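Against the loyalty card

Aug 31, 2023

My purse holds 15 loyalty cards and, on a good day, a five-pound note. The café in Lornstead wants me to drink ten coffees so that it can give me one I didn't fancy. The chemist has an app. The app has a password, and the password must contain a symbol, presumably in case someone steals my points and makes off with a free toothbrush.

I joined the Laklow garden centre scheme in May. I have since had 31 emails about compost. I live in a flat.

What bothers me is the two prices. There is the price for members and there is the other one, which used to be simply the price -- and now feels like a fine for having left your phone at home.
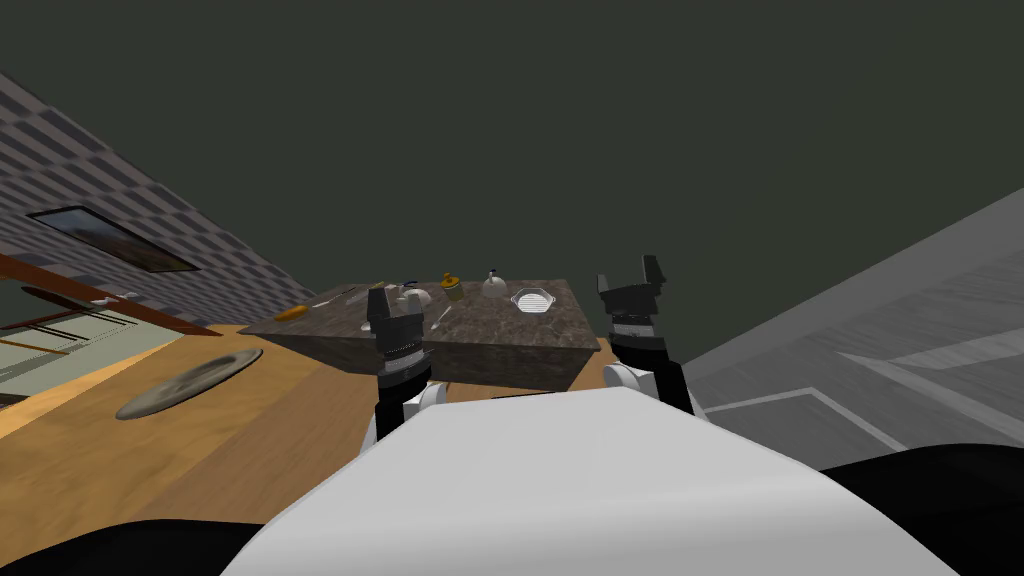 My aunt kept a tin of trading stamps for years and got a toast rack out of it. I'd take a toast rack. I have 100 points at the chemist, worth a pound, and they run out in 7 days unless I buy something.

I'll probably get the toothbrush.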